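October, newsroom notebook, Tarkness desk

Great morning on the clinic strike piece! Efren got the Dimaculangan ward logs open at last, all 2341 lines, and they load cleanly once you drop the two header rows. I matched the first 1000 against the wire reports before lunch and found 9 where the date of the shelling is off by a day (time zones, I'm nearly sure). Jocelyn wants those flagged in the sheet, not fixed. Fine by me. 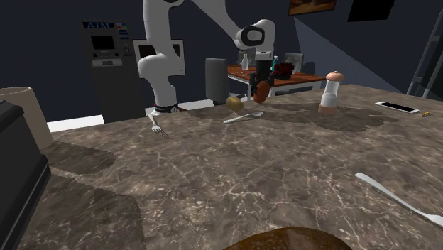

Ramil's map script now takes place names in both spellings, so Dristska finally lands on the right side of the river. Lovely to see the dots fall into place. Still to do: call Pacita again re the midwives' statement, and ask whether she kept the earlier draft. Old copy of the sheet is in the Dirkcombe folder, please don't edit it.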